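Stesell sidewalk delivery pilot, progress report to Borara
Nov 1, 2022

Status: behind. Stop fault still open, no street runs until its closed. All work below is in the simulator.

What happened
Robot drove on through a commanded stop, 2 runs out of 39. Both on the Rikbridge build. Logged as a safety matter, Fuentealba notified as per the contract.

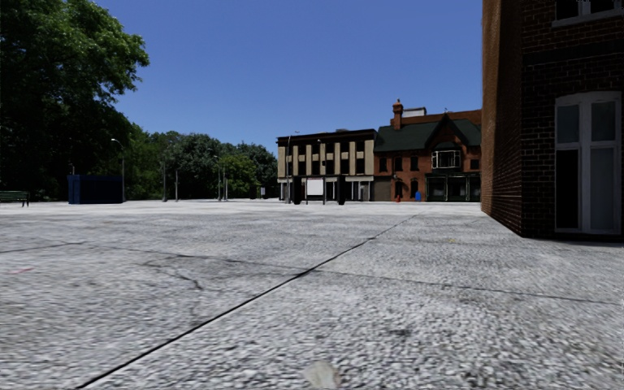 The stop fault looks to be in the localiser, not the brakes. Pose drifts on big open ground, planner thinks the stop line is still ahead. Plaza map is a hard one for it: wide pale paving, hardly any features up close, just the dark joint lines crossing in the middle. Good vertical edges are the near brick building on the right and the lamp posts over by the trees. We've added a watchdog that cuts drive if pose confidence drops. Not tuned yet, gives to many false stops.

Next up is the kerb side. Bollards and the road behind them are in this map, so we set the no-go line on the plaza side of the bollards and rerun every stop test against it.
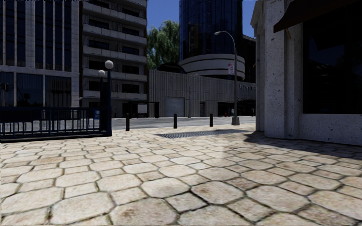

Still to do
- tune watchdog, 2 weeks
- rerun full stop set
- independant review of the e-stop code
- 4 extra days of sim time, need your ok
Street trials now December at the earliest.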